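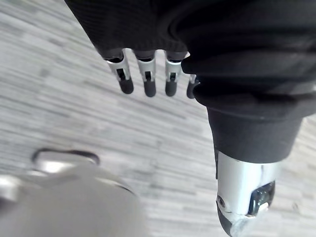 I'm looking for people to help me run the Trotlow Hill Climb this October, and I'd love it if you'd join in! I've been organising the paddock side of it since we moved over from the old Trester airfield, and we've got room for new marshals, scrutineers' helpers and a couple of people on the trophy display. That last job suits anyone who likes handling old silver, and you'll want covered hands for it, black knit gloves are fine, as long as it's clean. We expect 100 cars this year, mostly pre-war and early post-war, plus the Skomov special if its gearbox is back together by then (fingers crossed, I've been waiting years to hear it go up the hill).

You don't need any experience. Marshals get a training morning at Trester beforehand and you'll be put with an old hand on the day. You do need to be 18 or over, happy standing on wet grass for hours and all right with noise. It's loud, bring ear plugs.

I can't pay you, sorry, but there's breakfast, a hot lunch, camping for 2 nights and a pass for a friend. The Nagano bikes will be doing demo runs at lunchtime too, so try to swap your break to catch them.

Have a go at the form on the club page and tick which job you fancy. If you've got your own orange overalls, say so, we're always short of the larger sizes.

Posted May 10, 2025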